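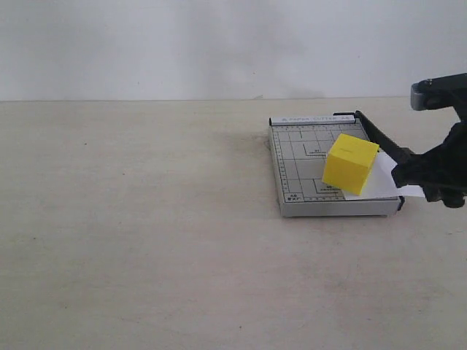

Madent 桌面机械臂裁纸工作站 · 开放日演示

每逢星期三下午,Trinham 的展示间都会为大家留着门。您可以先喝杯热茶,再慢慢走到演示台前,想看多久就看多久,想问什么也尽管问!这套工作站是给小型印刷间、学校手工教室和样品室准备的,做的都是些零碎的裁纸活儿:放纸、扶纸、抬刀、压刀,听着简单,真让机械臂来做,里头的讲究可不少。

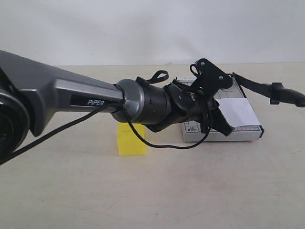
PiPER 机械臂与夹爪,下方为小型裁纸刀和黄色方块

演示由 Joonas Saarela 主持,Valentyna Zakharchenko 在一旁解答编程方面的问题(她讲得很细,带个本子来准没错)。全程需要 4 平方米的场地,普通桌子就能用。

演示台上的物品
· 台式裁纸刀,板面印有网格和纸张尺寸标记
· 白纸
· 黄色方块
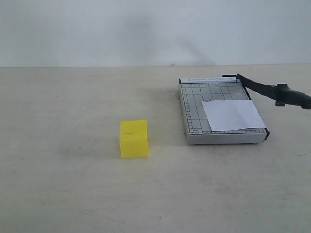
参观与预约

每场演示之后都有自由交流时间,您也可以把自己平时用的纸带过来,我们很乐意一起试试。十一月的场次最受欢迎,展示间全天最多接待 200 位客人,还请早些留位。学校团体请先来信,我们会另外安排一个安静些的时段。
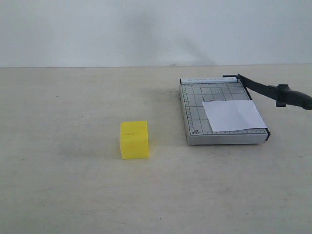
演示台:裁纸刀刀臂抬起,板上放着一张白纸

租用工作站每周 600 欧元,含上门安装和半天培训;押金 2,000 欧元,归还验收后退回。预约参观或询价,请联系 Ojārs Jõgi。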